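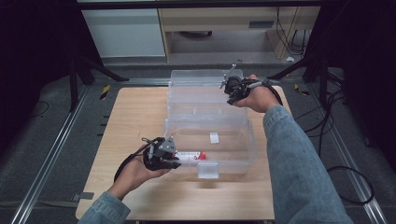 Fossil preparation assistants wanted, Stellthorpe

We search six persons to help with cleaning and labelling of 747 small fish fossils from the Oltov quarry. The work is every Friday in June, from 9.30. Experience is not necessary, but you should have patience and a steady hand. Lunch is provided and travel is paid up to 100 km.

Please write a few lines about yourself to Nabila Goh or Yoga Santoso at the museum office.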